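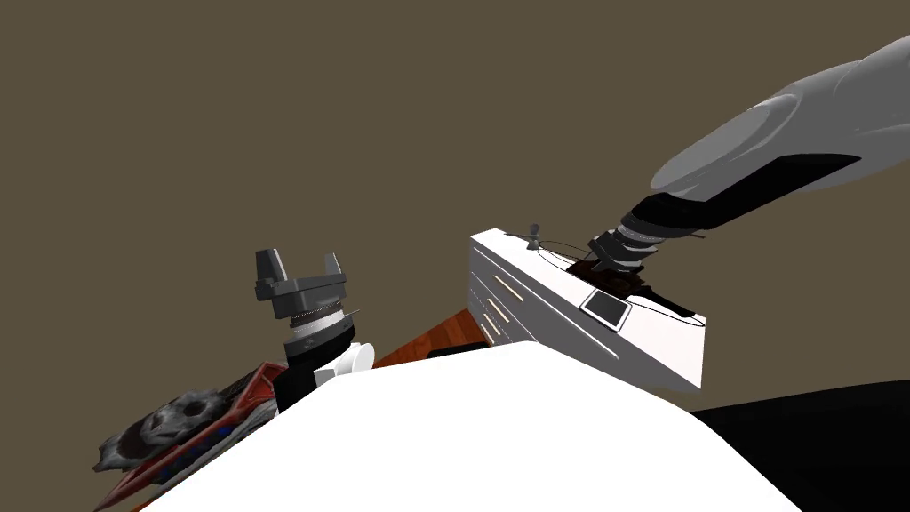
How do I pitch to trade journalists without annoying them?
Posted 12 June 2025 in PR & Comms

Danjuma Tijani
I've just taken over press for a small software firm called Skarnovel and I'm a team of one. My boss wants our July launch sent to the whole media list, which is 768 contacts. It feels wrong to me but I can't explain why very well. Do people still do big mailouts? And is it OK to ring up afterwards? I did that at my last place and got an earful.

Pokolus
Please don't send it to all of them! I did this in my first job and spent the next week saying sorry to a gardening editor. Go through the list and pull out anyone who's written about your sort of software lately - you might end up with about 100, maybe fewer. Write the top few by hand, two or three lines each, and mention something they've published. As for ringing, I'd only do it if you've got something new to add, like an interview slot or a customer willing to talk. One follow-up email is plenty, and leave it a couple of days.

Tosten
depends on the journalist tbh, some of mine like a call

Từ
Agree with Pokolus. Also put the news in the subject line and paste the release into the email - I know an editor who bins attachments unopened.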